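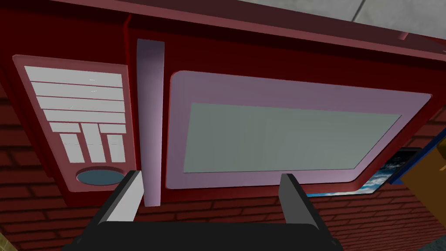
Red microwave with white keypad buttons

Narnholm Wall Shelf, Heavy Duty

The Narnholm is a steel wall shelf for kitchens, pantries and utility rooms. It ships as one shelf plate, two brackets and a bag of fixings. The plate is 12 inches deep and comes in matte black, white or oxide red. The shelf weighs 11 pounds without packaging and is rated for 200 pounds on solid masonry when the load is spread evenly.

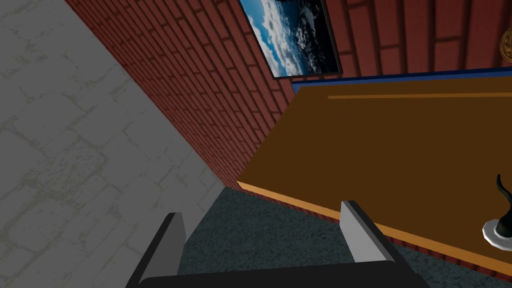
The brackets are drilled for both masonry anchors and wood screws, and both types are in the bag. Stud walls need at least one bracket screw in a stud on each side. On masonry, find out what you are drilling into before you choose a bit. Where two kinds of wall meet at a corner, as with the pale gray stone and the dark red brick here, mount both brackets on the same wall. Brick takes the supplied anchors well if you drill the brick and stay out of the mortar line. Stone is harder on bits and may need a longer anchor, sold separately as the Istow masonry pack. Take down any framed pictures nearby before drilling.

The load rating does not apply to hollow block, drywall alone or crumbling plaster.
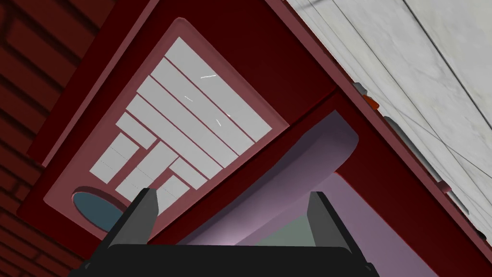
Powder coating on the Narnholm is done after welding, so the joints are covered too. Oxide red is a flat color and reads more brown than it does on screen. It will not match a glossy maroon appliance, which goes from medium red in the light to nearly black in the recesses. If you want the shelf to stay in the background, order black. Samples of all three finishes are free with any Somow order.

Clean with a damp cloth and mild soap – no scouring pads. Leave the clearance your appliance manual asks for at the back, sides and top,
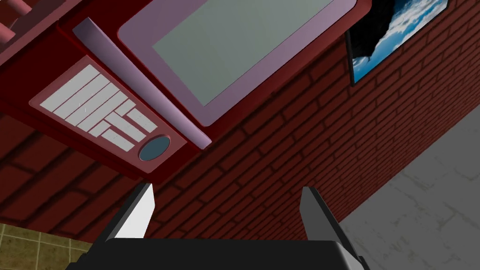 and check that the cord reaches an outlet without being stretched. Retighten the bracket screws after the first month.

Design: Waraponn Rungrueang for Somow
Spare brackets: Phromma range, sold in pairs
Load test: 1,000 on-off cycles at full rating
Trade orders: ask for Solange Texier
Page updated 27 July 2024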